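Tipping out the odds and ends drawer

I have been putting off the toy shelf since about August. You know the one, the shelf where everything goes when visitors are ten minutes away and you've run out of cupboards. In our house it sits at the end of the hallway, between the linen press and the back door, and by last weekend I could no longer get the bottom basket out without the one above it coming down on my foot.

So I made a pot of tea (Yeoman, the strong one, my mum swears by it and now I do too) and sat down on the floor with three empty tubs and a lot of good intentions. Keep, donate, bin. I've tried this with fancier categories before and it always falls apart by lunchtime, when I've invented a fourth pile called "ask somebody" and a fifth called "I just like it".

The kids were told they could help or they could go outside. They chose outside, which was honestly what I was hoping for. The minute a small person sees a toy heading for the donate tub it becomes the most beloved object in the whole of Suscombe, even if it hasn't been touched in two years.

First up, the puzzles. I counted the pieces of the big farm one on the rug, which took ages and nearly did my knees in, and there were 53 where there should have been 66. Bin. I did feel bad about it! It was a birthday present and the cow was lovely. But a puzzle with a hole where the cow's face should be isn't fair to pass on to anyone.

Then the play food. We have so much play food. Some of it came from the Trandstead market, some from my sister's lot when hers grew out of it, and some of it I genuinely can't explain. I wiped down all the plastic stuff and let it dry on a tea towel, and the soft things went through the machine in a pillowcase with the top knotted. That's my one real tip in this whole post, so please enjoy it.

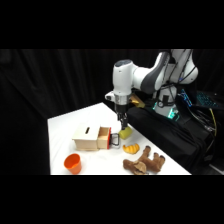 Posted by the author of Hurkelura – filed under Home, Tidying, Small Things – 3 comments

The croissant stays. I will not be taking questions on the croissant. It's a cheerful yellowy orange with all those little ridges, and I have been served it for breakfast more times than I've been served a real one. Same goes for the soft brown fellow with the antlers. He's been called a moose and he's been called a reindeer, depending on who's telling the story and how close it is to Christmas, and I'm not about to settle the matter now. Those stubby legs! He can live on any shelf he likes.

The little box with the drawer is my favourite thing in the whole collection, though. Pale plywood, a narrow slot in the top, and a drawer with a red edge and a proper metal handle. I'm very fond of a drawer that's had some thought put into it. The grown-up furniture in this house has handles that come off in your hand, so it's a bit galling that the nicest one belongs to a toy. At the moment it's a post office. Letters go in the slot, mostly bus tickets and folded bits of junk mail, and I'm told I have to pay for the stamps.

I did try to turn it into somewhere to keep the craft bits, and was overruled. Fair enough. Craft bits have gone into an old biscuit tin instead, which rattles horribly but has a good lid.

Orange cups I'm less sentimental about. A bright plastic cup is handy for pencils, for bath time, for scooping birdseed and for carrying snails from one side of the garden to the other, so I kept one of each colour and let the rest go. The sponges were easier again. Cut-up sponge blocks make good pretend cheese and good paint stampers, and if they go manky you chuck them out and cut up another one. No ceremony required.

By four o'clock I'd filled two donate tubs and most of a rubbish bag, and the shelf had actual gaps on it. I found a library book (sorry, library), one of the good teaspoons, and 108 pegs that belong to a peg board we no longer own. I know it was 108 because it said so on the bag, and the bag had never been opened. If anybody local has the board, sing out and they're yours.

What I haven't worked out is the labels. I started with pictures drawn on masking tape, which looked sweet for an hour and then curled up at the corners. A neighbour reckons luggage tags tied onto the basket handles are the go, and I've got a packet of those somewhere – probably in the other drawer, the one in the kitchen with the takeaway menus and the dead batteries.

That drawer can wait until the school holidays. The donate tubs are in the boot of the car already, under a picnic blanket, and I'm dropping them off first thing in the morning before anybody thinks to lift the corner.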